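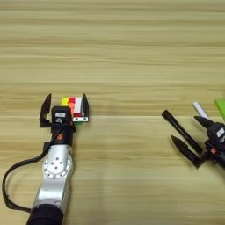 Claketti dry herb vaporizer, short review
by Dolores Pettigrew, 13 February 2022

Bought mine in November, used it most nights since. Quick notes, on my lunch break.

Heats up fast. Flavor is great for the first few draws, piney and a bit sweet with the indica I usually get, then it goes kind of toasty popcorn. Normal for flower. Low setting is the one to use. High setting is harsh, made me cough every time, dont bother.

Battery is 2000 mAh. Gets me through a weekend, evenings only. My old Jollport was 1000 and died constantly so no complaints.

Bad stuff. The mouthpiece gets hot on a long session. Screen clogs if your grind is too fine, go medium. The cleaning brush sheds, I threw it out and use a pipe cleaner and alcohol. Manual is tiny print and definately not written by anyone who owns one.

Smell: less than a joint, still there. Neighbors will know.

Chamber is small. Fine for one person, annoying for two, you'll be repacking all night.

Would I buy again, yes, on sale. Full price I'd look at the Firnura first, my sister has one and the airflow is better.

4 out of 5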